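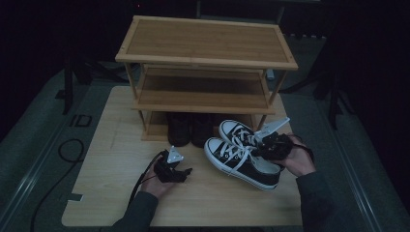
Rack on the bench, boots on the bottom tier, canvas pair still in front of it.

26 March 2021 - shoe rack, bamboo, three tiers (Letell sample)

Started on the rack today. The order slip says item 3594 and the sheet that came with it says the rack "keeps any household's footwear in order." I doubt that. It keeps footwear in a stack, which a cardboard box also does. Still, Hussam wants notes on it before we pick between this one and the Bednárik, so I am writing down what I think while I still remember why I think it.

The look is fine. Pale bamboo, honey colored, strips running along the grain, slats on the middle shelf. The top has a slight raised rim. I suppose the rim is meant to stop things sliding off, but it is so low that I would not trust it with anything that rolls. Good enough for keys. The legs are thin and square and I keep looking at them. Thin legs are what went on the old Ultasham rack, and that one was also "solid" on paper. I have put no weight number down because I have not loaded it properly, and I am not going to copy theirs.

Boots went on the bottom tier, side by side, toes forward. No complaint there except the obvious one: dark brown boots on a shaded bottom shelf look black. If two people in a house own similar boots, somebody is going to leave in the wrong ones. Hussam says people know their own boots. I have worked with Hussam for long enough to have seen him go home in mine.

The canvas sneakers are what I wanted to get to. Black, white laces, white toe caps. The plan on the board says middle shelf for these. My worry is the height. The middle shelf sits back under the top one, so the shoe has to go in fairly level, and a high-top does not want to go in level. You either tip it on its side or fold the collar down, and I don't count folding the collar as storage.
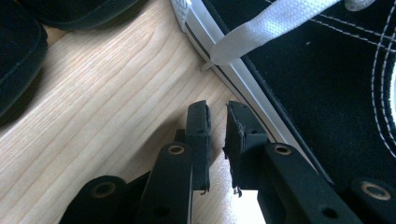
Then there are the laces. Left undone they hang wherever they like, and the tip ends up over the sole or down on the wood. With slats I expect the tips to drop through and dangle over the boots. Tucking them inside the shoe first would deal with it, and I am fairly sure no person coming home at night will do that. The Furov leaflet on entryways shows every lace tied in a bow. Whoever made that leaflet does not own shoes.

For the write-up:

Middle shelf: measure the clear height, then the sneaker from sole to collar. Do not use the number on the box.

Boots: try heels forward as well. My guess is it makes no difference.

Laces: tucked against loose, same pair, same shelf. Look from the front and from above.

Top shelf: I would rather put the sneakers up there and be done with it, but then we are saying the middle shelf is for slippers, and the sheet should say so too.

Hussam's view, in fairness to him: it is a cheap rack, it stands up, stop arguing with it. He wants a yes or no. He gets a "maybe" until the height is measured, and the Bednárik gets the same treatment. The Ultasham notes from September are in the blue folder if anyone wants to compare the legs.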